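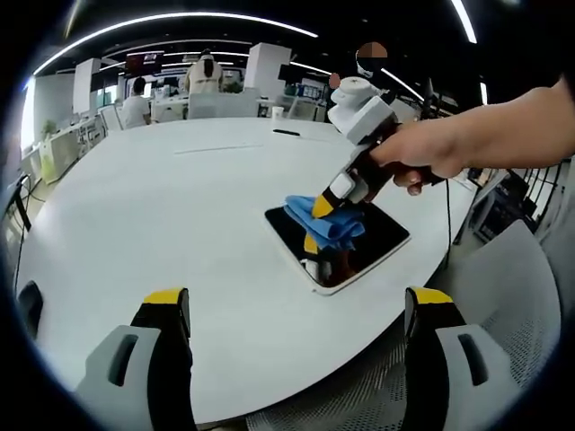
Insoles keep sliding forward in slip-on work shoes

Mahtab Nikzad
16/03/2025

I bought a pair of Hosance slip-ons for standing shifts at the bakery. The upper fits fine and there is no rubbing at the heel. The trouble is the removable footbed. By mid-shift it has crept forward and bunches under my toes, so I have to stop and push it back. I wear a women's 8 and the shoe has no half sizes. I have tried thicker socks, which made my feet hot and changed nothing. Is there a fix, or should I send them back? I have 23 days left to return them.

Josiane Moulin

Mine did the same. Take the footbeds out and wash both sides with dish soap, then let them dry overnight. New ones often have a slick film on the bottom. After that, put two strips of double-sided carpet tape under the heel and one under the arch. Don't tape the toe end – it peels up there and collects flour and grit. I change the tape every few weeks.

If the footbed is shorter than the inside of the shoe, tape won't hold for long. Push it all the way back and check for a gap at the toe. Mine had none. If yours has a wide one, you may have been sent the wrong size insert. I would ask for a replacement pair before using any tape, as the shop may not take them back with glue on them.

Ehsan Jafarzadeh

get lace ups. slip ons are no good for standing all day

Rostam Azimi

Agree with the tape. Spray glue also works but you will never get the footbed out again to wash it.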